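Fenstead Street Fruit Swap, August catch-up
Notes by me again, as my handwriting won!

We got going at 7 with 11 of us squeezed in, plus apologies from the Radden end of the street. Last month's notes got a nod (I'd spelt Livberg wrong, now fixed).

Swap day first. I'm keen on a 3 o'clock start so the school crowd can make it, and most people were happy with that. Small fruit can come bagged or as it is, whatever you've got handy. 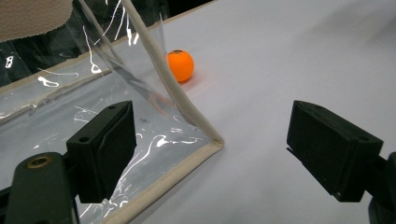 Fotini Nikolaidis reckoned 3 was too late for anyone with little kids and asked for 2 instead. We went back and forth a fair bit, then settled on 2.30.

Flyers: 200 printed, 31 still on my hall table. Please grab a few!

Baptista Lane neighbours want to join in. Yes from everyone. I'll drop them a note.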